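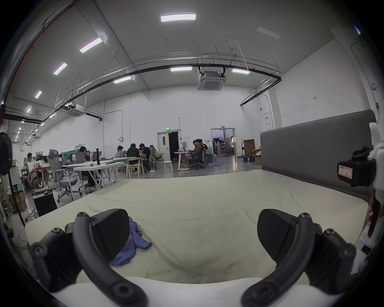 2 min read

Brayden Fehr threw 130 pitches for Greenwood on Friday, and I'm still not over it. Seven innings, four hits, and a fastball that somehow got meaner late – who does that in April?! I got home too wired to sleep, and my bed didn't stand a chance against replaying that last strikeout in my head. Girside comes to town next, so rest up, Brayden (please!).

Recent items
Skirport's bullpen problem
Why I miss doubleheaders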